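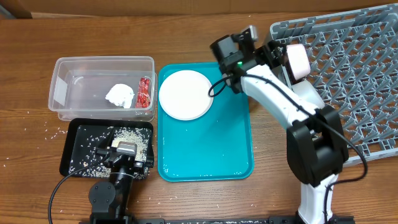

Course author and lecturer, Arboleda Extension Program
Planning and Paying for a Small Robot Bench
Handout for Session 9

Welcome back, everyone, and thank you for the budget sheets you turned in last time. I read every one of them over the weekend with a pot of tea (some of you have lovely handwriting and some of you should please type), and what struck me was how much thought went into the arms and how little went into everything the arms are supposed to touch. So today we're going to work from the table outward, and we'll keep coming back to one kind of bench job: clearing up after a meal, with two arms, a tray, some dishes and a mess of rice.

Start with the job, written out in plain sentences. "Put the dishes in the rack. Put the trash in the bin. Deal with the rice." If you can't say it that simply, you aren't ready to ask anyone for a price. Then go through your sentences and underline each noun. Every underlined word is a line in your budget, even when it costs less than lunch. A plate, a tray and a rack are cheap, I know, but they need to be on the sheet, because the person who signs it will otherwise believe the bench is finished on the day the arms arrive.

One arm or two? Most of you asked for two, and I'm not going to talk you out of it, but please show me the sentence in your job that needs the second one. If both arms can be kept busy on their own side of the table, say so and say which side. If they have to hand things to each other, say that as well, for it changes how far apart you mount them, and the mounting is something you want settled before you pay for a rail. Cables also belong in this part of the plan. Leave enough slack for the arm to reach its farthest point, then look at where that slack goes when the arm is folded up close.

Now the things to be picked up, which I think is the most enjoyable part of the whole sheet!
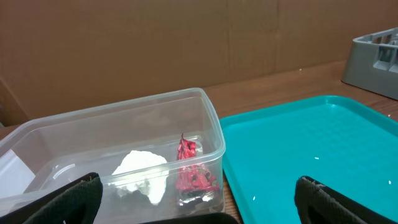 Handout 9, page 2

A clear bin makes a nice test of a plan. People see a plastic box and write down one price, and then the questions begin. Can your wrist camera make out the near wall? Is the rim too thick for the fingers you picked? The crumpled paper and the shiny red wrapper in this one are good neighbors for teaching, too: the paper is dull and lumpy, and foil throws the light back at you in bright patches. When you budget for cameras, set aside a little for lights as well, and a little more for something plain to stand behind the table. Cardboard does very well. I've used it for years and I have never once been sorry.

Fingers deserve their own line, separate from the gripper. In our practice budget the Trirard gripper comes with one pair, and I'd like you to price a spare pair for each arm from the very first draft. Fingertips are what meets the world, and they wear. The same goes for anything that gets spilled on purpose. Rice is my favorite spill, cheap and easy to see against a dark tray, but it travels, and you should plan for a brush, a lidded tub and a fresh bag every so often.

A word on quotes. For the exercise you have two, one from Bandell and one from Restus, and you'll notice that they don't cover the same things. Bandell includes the rail and leaves out the cables. Restus includes the cables and charges separately for setup. Please put them side by side with the same rows before you compare the totals at the bottom. Where one supplier is silent, write "not quoted" in the row and go ask. A blank cell looks like a zero by the time it reaches the third person.
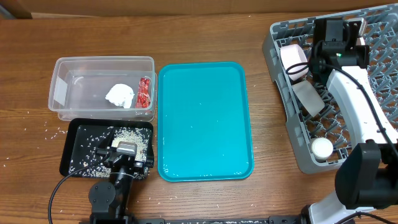 Arboleda Extension Program

Let's talk about reach, since it's where so many of your drafts got tight. Lay out the table before you order it. You can do this at home with tape on the floor and a few things from the kitchen: bin at the left, a tray in front of it, the big tray in the middle, rack over to the right. Then ask what each arm has to get to. The right arm has to come over the rack from above to reach a cup, with its elbow down near the corner of the table, and that elbow needs somewhere to be. I would much sooner you bought a larger tabletop than a longer arm.

Cups, by the way, are worth buying in more than one kind. A pale pink one and a frosted, see-through one will sit in the same rack and give your cameras quite different work. For the practice sheet, allow $40 for dishes, trays and racks together, and $200 for lights, brushes, spare fingers and the other small things. Those are classroom numbers, so do check real prices before you carry them into a real request.

Last of all, the wrist camera, and why I keep pestering you about it.

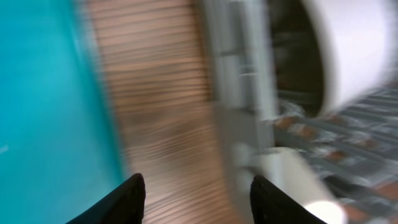 Motion blur in a wrist view, with the rack at right.

Only the fingers are crisp in a view like that. The wood has turned to stripes and the grid of the rack has smeared along with it. Before you choose a camera, ask the supplier how it does while the wrist is moving, and ask to see a sample taken under lighting like yours. A faster shutter wants more light, so your camera line and your lighting line are really one conversation, and I'd like to see them next to each other on the page - same color, same box, however you like to do it.

For next session, please bring:
Your job in plain sentences, with the nouns underlined
A drawing of the table, seen from overhead, with both arms in it
The Bandell and Restus quotes in matching rows
One page on what you'd cut if the budget came back smaller, and what you'd refuse to cut

The final version is due in December, and I'm happy to look at drafts before then if you leave them in the course folder. Bring the tape too, if you still have some. We'll be laying out tables on the classroom floor for the first half hour.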